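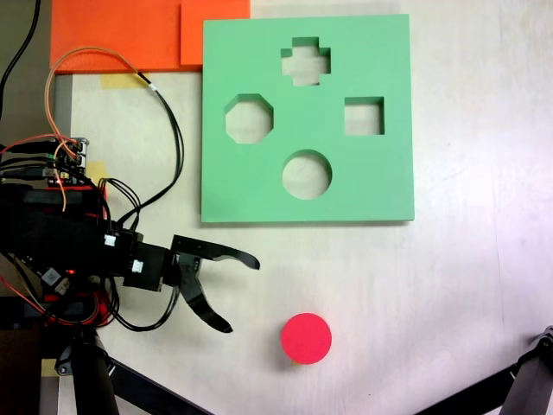 Software notes: the shape board and the new insertion planner

Most of the work at the Dronerville shop this winter has gone into one small task, putting a peg into its hole on the shape board. The green board has four openings: a cross, an octagon, a square and a circle. The arm starts with the jaws open, has to find the peg and the board, pick up the peg and put it in. We have been using the round one to shake out the code before moving on to the other three.

Version 15 of Skutell, our control package, was merged on January 23, 2018. If you run an older copy, update before reading further, as the config files have changed.

Perception

The old detector matched color first and shape second. It did fine on the board and the pegs but kept picking up other colored things on the table, mainly the orange panel and the yellow tape. The new one finds the board outline first, then looks for openings only inside that outline. Pegs are searched for only outside it. This cut the false matches in our log replays from 906 to 15 over the same set of recordings.

The circle and the octagon still get mixed up when the light is low. The fix for now is a second look from the same pose with a longer exposure. It costs 300 milliseconds and can be turned off in the settings.

Planning

The planner, Brekke, used to take the straight line from grasp point to hole and then drop. It now plans three separate moves: a lift, a level move to a point over the opening, and a slow descent. Each move can fail without throwing away the others, so a bad descent goes back to the point over the hole and tries again with a small offset. The offsets follow a spiral. The step size is in the config under the name of the shape, and the values for the cross and the square are guesses until we have run them.

Keep-out zones are now read from a text file. Please add one for the loop of orange and black cable, which runs near the left edge of the board and moves whenever someone touches the gripper wiring. The zone should be wider than the cable looks.

Control

Servo commands go out at a fixed rate again. The variable rate in the last release saved some processor time but made the fingers jitter when closing, and the jitter showed up as a grasp error in the logs. Closing speed is now set separately from opening speed.

Tooling

Runov, the log viewer, can step through a run with the detections drawn over the camera picture. Use the arrow keys to step and the space bar to play. Export to video is not done yet. Ticket 1963 covers it, and the plan is to have it working by July.

Known problems

- Skutell will not start if the keep-out file is empty. Leave at least one line in it.
- Brekke reports success when the peg is sitting on the rim of the hole. Check by eye for now.
- Runov is slow to open long logs - split them first.

Bug reports should include the log, the config file and the version number.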